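Push tests drift toward one side after board swap, how do I re-level? 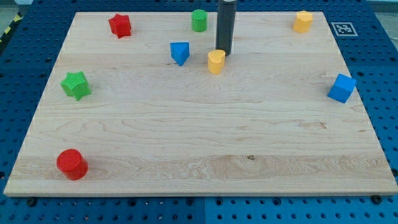
Tool over the maple board, blocks out, tag at the right on the pegboard.

Posted by Shoaib Pirzada, 2026-01-27

We run a small pushing cell on a blue pegboard table. In December the old Sulow board was replaced with a maple one from Brultby. Now the rod tool drags on the wood on the right side and rides too high on the left. The height was set at one point near the middle. Firmware is 1795. Do I shim the board or redo the table plane in software?

hong_bench

Both, in that order. Take the blocks off and lay a straightedge across the grain, then along it. If you see light under it, the board is cupped and no setting will fix that. Flip it or plane it. If it is flat but tilted, shim the low side with card.

Then teach the plane again. Use the four corners and the center, jog down slowly with a feeler gauge under the tip, and save each point. I leave 2 mm under the rod. Run it at 10 percent speed the first time.

Also check that your tag did not get bumped when the board went in. If it moved, every block position will be off too.

Osau

wood moves. let it sit in the room 72 hours before you measure anything

rkt_lab

Had the same problem and it was the tool, the rod had slipped in its clamp by more than a millimeter. Loosen it, push it up against the stop, tighten, then do what hong_bench wrote. Mark the rod with a paint pen at the clamp so you can see next time if it has slipped.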